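Questions I get about the ceramics show

I'm Polyxeni, I make big lumpy pots, and 38 of them are at Trurkura until June. The same questions keep landing in my inbox, so I've put my answers in one place.

Are you a potter or a sculptor?
Both, and I've stopped minding which word people use! I trained on the wheel with Margit Lunde, who'd have called all of this showing off. Then I spent years coiling by hand and the pots got taller and stranger.

Can I touch the work?
The two floor pieces, yes please. The rest are on narrow plinths and I get nervous, so hands in pockets for those.
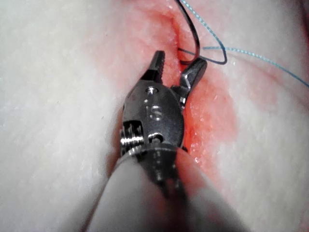 If you bring kids, start with the floor pieces. They're low and very sturdy, and my nephew has climbed the bigger one (don't tell the gallery).

Why are the glazes so uneven?
I pour them from a jug and let them run where they like. Cosimo Ferri wrote in the leaflet that it's "painting with gravity," which made me laugh, but okay, I'll take it. I do look at a lot of abstract painting, mostly for the edges, where one color gives up and another one starts.

Is anything for sale?
Most of it. The small cups are 90 each and the tall piece called Birkeo is 2949. Ask Siv Berge at the desk, she has the list and she's much better at talking about money than I am.

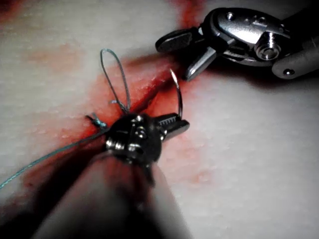
Do you teach?
Now and then. My next hand-building class starts on 4th January, and you don't need any experience, just old clothes and short nails. Email me and I'll send you the details.

Can I put flowers in them?
In the cups, sure. The tall ones leak!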